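Home Residents Services Reviews Notices Contact

Review of the Yeoh Folding Airer, large size
Prepared for the Dostside Residents' Association by Bilal Farah
07/09/2024

The Association was asked by members in the Dusville blocks to look at indoor airers suitable for small flats. Drying on balconies is not permitted under the current lease, and several households have reported damp in bedrooms where washing is hung on doors. The Yeoh folding airer was chosen for review after it was mentioned more often than any other in the replies to our February letter. It was bought at the full retail price from the hardware shop in Mundolmont, and the maker was not told of the review.

Construction

The airer has a steel frame with a white coating and plastic joints. It opens into two wings above a central rack, and folds flat enough to stand behind a wardrobe. The joints were stiff when new and became easier after the first fortnight. One end cap came off during the second week and was pressed back by hand; it has stayed in place. The feet are soft and did not mark a vinyl floor, although they slid a little on tiles when the airer was loaded on one side only.

Members should note that the wings are held up by a wire stay on each side. Both stays must be seated fully before anything is hung. The printed instructions show this in a drawing too small to be of much help, and a first-time user may well miss it.

Use

The airer was used in a one-bedroom flat for the whole of the review period. It took a full machine load of shirts, towels and underclothes without sagging. Double sheets have to be folded over two rails and turned once, or the inner layer stays damp. Heavy items such as jeans are best kept to the central rack. With wet towels on one wing and nothing on the other, the airer leaned but did not fall.

Drying times depended far more on the room than on the airer. With a window open a hand's width, cotton shirts hung in the evening were ready to iron the next morning. With the window closed they were not, and the glass was wet. We would ask all members to air the room while washing is drying, and to keep the airer clear of heaters.

Comparison with machine drying

Some members asked whether an airer can take the place of a dryer altogether. For everyday clothing our view is that it can, given a little planning. For bedding and thick towels a machine remains the more practical choice in wet weather, and households without space for one will probably wish to use a launderette from time to time.

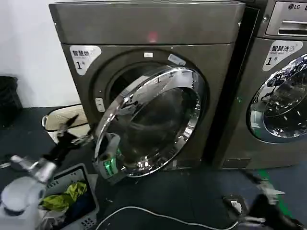

The saving will vary with the household, and the Association has not tried to put a figure on it. Clothes dried on rails do keep their shape better, knitwear above all, but towels come out rougher – a point raised by nearly everyone who wrote to us.

Storage and care

The airer should be wiped down before it is put away. Any chip in the coating should be looked at promptly, as bare steel will leave rust marks on pale fabric. Replacement end caps may be ordered through the shop under part number 1284.

Recommendation

The Yeoh airer is recommended for flats of one or two persons. Larger households should consider the wall-mounted type, subject to written consent for fixings. The review airer is now held at the Dostside office and may be borrowed by members for up to 2 weeks on signature.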